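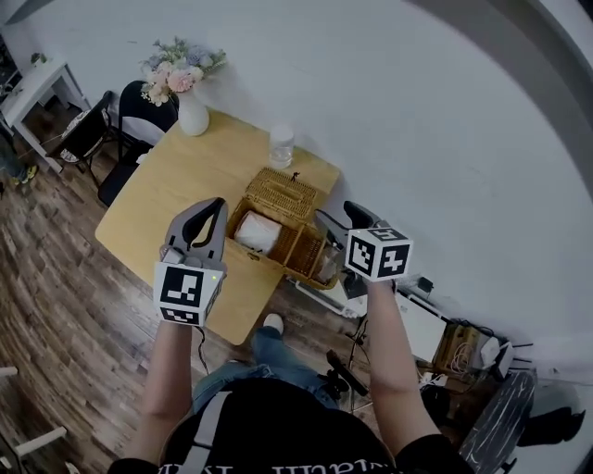
Hi all,

Young-sook Sun wrote:
> Does anyone know if the 47 still stops at Parnham on Sundays? I'd like to bring my mum to the September walk.

It does, but only until teatime, so don't dawdle over cake like I did last year! You want the stop by the chapel (the other one's been shut for ages). If your mum's not keen on hills, skip the Flellar path and go round by the mill instead – it's longer but lovely and flat, and there's a bench every so often. I've got room for one more in my car if you get stuck, just shout.

See you both there, I hope!

Parnham Walkers list | Contact the list owner | Back to top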